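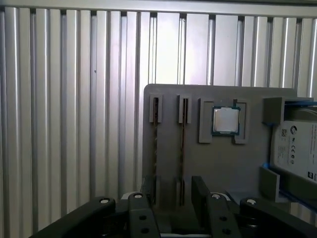 Fixture board at the Drulley cell, with memory modules, processor and hard drive in their holders.

Robot Fault Technician (fixed term)
Vuvano, Drulley site

3 shares | 2 comments

Vuvano runs robot cells that load and unload computer parts on fixture boards. In January the gripper in one cell failed to release a memory module before the arm moved off. The module snapped and the holder was pulled out of line. The guard door was shut and there were no injuries. The cell log showed no fault code. The same failure has been repeated on test since then, and the cell now runs at reduced speed.

We need a technician to find the cause and put it right.

Duties:
- Repeat the release fault under controlled conditions and record finger position, motor current and arm path for each run.
- Complete a test series of 800 pick-and-place cycles on the Jadham control software.
- Check holder alignment and finger wear between runs.
- Write the fault report and revise the safe restart procedure.

You will need two years' work on robot cells or similar machinery, sound knowledge of lock-off and guarding, and clear written English. Experience of Arroyo controllers is useful. Training is given on Jadham.

Hours are 35 a week, on site. No lone working inside the guard.

Apply in writing to the Vuvano site office, Drulley, by 28 May 2026. Please describe one machine fault you have traced and the method used.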